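Event Operations 2: Running a Weekend Music Program at a Holiday Park
Handout for Session 4, Stela Căpraru

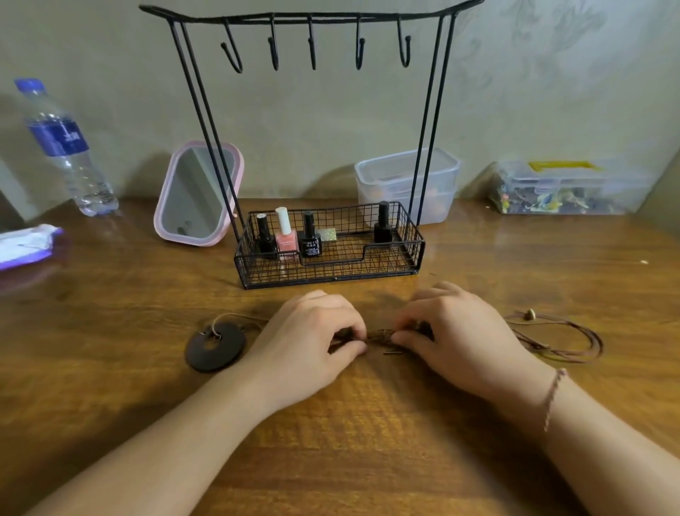
Before the session
Read the Tukendale case sheet and bring the site plan. We start at the changeover problem, so skip the history section if you are short of time.

Stage times
Tukendale has one indoor stage and 2 tribute acts a night. The venue license allows music until 11 p.m. Work backward from that:
- headline set, 80 minutes
- changeover, 25 minutes
- support set, 45 minutes
- doors and background music, 30 minutes
That puts doors at 8 p.m. The case sheet says 8:30. Find out what was dropped.

Capacity
The park sleeps 3041 guests in August. The hall holds 1000. Wristbands go out at check-in and day visitors are sold tickets only after 4 p.m. Silviu Pîrvu ran it the other way at Drumulmont and had a line outside until the second set. His notes are in the folder.

Daytime program
Families need something to do between breakfast and sound check. Craft tables, a quiz and a short acoustic set are the usual choices. Keep the acoustic set away from the pool.

For next time
Write one page on a late-arriving headliner. State who decides, who tells the audience and what plays in the gap. Hand it to Tudor Ghiță before class.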